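Vukavthorpe sets budget for footpath robots, with simulation work to come first

Council to test routes in software before any machines are ordered

VUKAVTHORPE, November – Vukavthorpe Council has approved a staged plan for buying footpath inspection and delivery robots for the town centre, and will spend the first stage on simulation before it commits to any machines.

The plan covers three stages. In the first, the council will license a simulation package from Etlow and use it to test how small wheeled robots cope with street corners, kerbs, bollards and crossings. In the second, it will lease three robots for a trial. Only in the third will it go to tender for a permanent fleet, which is capped at nine units in the current capital plan.

Murdo Buchanan, the council's manager of fleet and equipment, said the order of the stages was deliberate.

"We have bought equipment in the past on the strength of a good demonstration in a car park, and then found it didn't suit our footpaths," Mr Buchanan said. "A sweeper that can't turn between two bollards is an expensive thing to keep in a shed. This time we want the turning circles, the kerb heights and the battery range sorted out before we sign for anything."

Stage one has a budget of $1870 per month for software licences, paid from the existing asset management program. Staff time is costed separately. The council has not set a purchase price for stage three and says it will not do so until the trial figures are in.

The simulation work will be run by Avmont, an engineering consultancy that advises local governments on equipment planning. Its team will run the robots through 504 test routes in computer-generated city streets, changing the surface, the light and the number of people on foot from one run to the next.
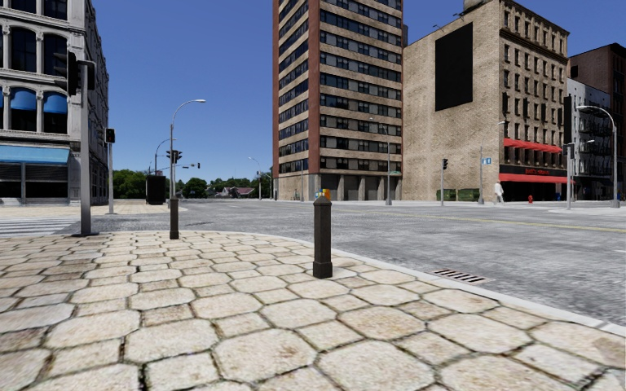

Ashley Hulme, who leads the project for Avmont, said the early runs were aimed at questions that affect cost.

"Wheel size is a good example," Ms Hulme said. "A larger wheel handles rough paving and joints better, but it makes the machine wider and heavier, and that flows through to charging, storage and the trailer you need to move it. If we can settle wheel size in software, the council can write one specification and get quotes that can be compared."

Avmont will also look at sensor height. Low sensors are cheaper and easier to protect, but they can miss awnings, signs and anything else that overhangs a footpath. The consultancy will report on whether a mid-range sensor package is enough for the council's needs or whether the dearer option is justified.

The simulated streets are generic and are not a copy of Vukavthorpe. Local measurements, including kerb ramps and the gaps between street furniture, will be added in a second round of runs. Council survey crews are collecting those measurements now as part of their normal footpath inspections.

Three robots for the stage two trial will be leased from Polishchuk, which will supply the units, chargers and spare batteries under a single agreement. The lease includes servicing and a replacement unit if one is out of action. Nazareno Cattaneo, sales engineer at Polishchuk, said a lease made sense for a buyer that was still working out its requirements.

"The cost people forget is the one after delivery," Mr Cattaneo said. "Tyres, batteries, software updates, somebody to go and collect it when it stops. Under a lease the council will see those costs line by line, and it can use them when it works out what ownership would look like."

Council finance officer Agnes MacLeish said the stage three business case would be worked out on the full life of the equipment, including disposal. It would also set out the option of not buying at all and continuing with foot inspections and contracted deliveries.

"There is no obligation to move from one stage to the next," Ms MacLeish said. "Each stage comes back to councillors with its own report and its own vote."

No jobs will be cut during the trial. Inspection staff will be trained to operate the leased units and will keep their current routes. Training will start at 7.30 am at the works depot so that it fits in before the usual rounds.

Suppliers who want to be told about a future tender can register through the council's procurement page. Registration is free and does not count as a bid.

Media contact
Euan Pringle
Communications, Vukavthorpe Council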